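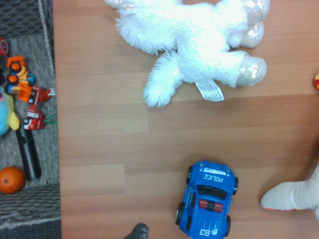
Le bras qui rangeait trop bien

Quand Pylyp Hrytsenko m'a confié Zuster, il m'a tendu une clé Allen, un chiffon en microfibre et un cahier dont la moitié des pages collaient entre elles (du sirop, je crois, mais je n'ai pas cherché). Il partait à Vindport jusqu'en mai et il n'avait personne d'autre sous la main. Moi, j'avais réparé des machines à café pendant des années, alors un bras sur roulettes, une pince, deux ou trois moteurs de plus, ça ne me faisait pas peur !

« Tu la graisses, tu la recales le matin, et tu lui parles gentiment », m'a-t-il dit.

Pour la graisse, pas de souci. Pour parler gentiment, j'ai eu plus de mal.

Zuster ramassait les jouets. C'était tout son métier. On la lâchait au salon, au ras du sol, et elle devait distinguer une voiture de police bleue d'une licorne en peluche, un camion de pompiers d'une mandarine. La mandarine, je l'avais posée moi-même sur le tapis gris, exprès, parce que Pylyp avait écrit dans le cahier, souligné à la règle : « Toujours un fruit. » Alors va pour un fruit.

Le premier matin, elle a filé droit sur la voiture, a tendu la pince et s'est refermée dans le vide, deux doigts trop à gauche. J'ai recommencé. Pareil. À la troisième tentative elle a attrapé ma chaussette, et mon neveu Oscar a tellement ri qu'il a fallu lui apporter un verre d'eau.

J'ai ouvert le cahier à la page du décalage. Code 3357, réglage du poignet. Il fallait mettre le bras au repos, couper l'alimentation, attendre 30 secondes (j'ai compté à voix haute, Oscar comptait plus vite que moi, c'était insupportable), puis desserrer la bride de la petite caméra et la faire tourner jusqu'au repère. Sauf que le repère, il fallait déjà le trouver ! Pylyp l'avait tracé au crayon sur du métal gris. Je l'ai cherché à quatre pattes, la lampe entre les dents, avec un œil sur la peluche blanche qui me regardait de ses sabots nacrés, si tant est que des sabots regardent.

Repère trouvé, bride resserrée, un quart de tour, pas plus. J'ai rallumé. Zuster a fait son petit bruit de gorge, elle s'est étirée, et elle a pris la voiture par le toit, délicatement, en plein sur le gyrophare. Oscar a applaudi. J'avoue que moi aussi.

Les ennuis sont venus de la licorne. Chaque fois que la pince s'en approchait, de longs poils blancs se glissaient entre les doigts et s'enroulaient sur l'axe. J'ai démonté le doigt gauche sur la table de la cuisine, j'ai tiré les fibres à la pince à épiler, et j'ai découvert dessous une rondelle Grinden usée jusqu'à la corde. Évidemment, la quincaillerie n'en avait pas. J'ai appelé Vindport.

« Va voir chez Nechyporuk, m'a dit Pylyp. Tiroir 1276. Et la licorne, elle la range ?
— Elle la mange.
— Ah. Elle a toujours eu un faible pour celle-là. »

Il a raccroché là-dessus, comme si c'était une réponse.

Chez Nechyporuk, le tiroir 1276 contenait une seule rondelle, emballée dans un papier sur lequel quelqu'un avait écrit « pour Zuster », d'une écriture que j'ai reconnue tout de suite. Je suis rentrée avec le sachet serré dans la poche du manteau. J'ai remonté le doigt, mis une goutte d'huile (une seule, le cahier était menaçant à ce sujet), essuyé ce qui débordait, vérifié le jeu en poussant du pouce. Rien ne bougeait.

À huit heures du soir, j'ai relancé un passage complet. Les camions rouges d'abord, puis l'engin orange et bleu, qu'elle a repris une fois avant de le soulever pour de bon. L'oiseau bleu clair aussi, par le bec, pauvre bête. La mandarine, elle l'a contournée, et j'ai noté dans le cahier : « Fruit laissé sur place, très bien. »

Restait la licorne. Zuster s'est arrêtée au-dessus, longtemps. Puis elle a ouvert la pince en grand, l'a prise par le milieu du ventre, sans accrocher un seul poil, et elle est partie avec dans le couloir. La caisse à jouets était de l'autre côté.

« Elle se trompe ! » a crié Oscar.

Je l'ai suivie, la clé Allen à la main. Elle a déposé la peluche devant le placard de Pylyp, bien couchée sur le flanc, elle a replié son bras et s'est mise en veille.

J'ai cherché un code pour ça dans le cahier. J'ai même décollé les dernières pages à la vapeur de la bouilloire. Puis j'ai éteint la lumière du couloir et j'ai rappelé Vindport.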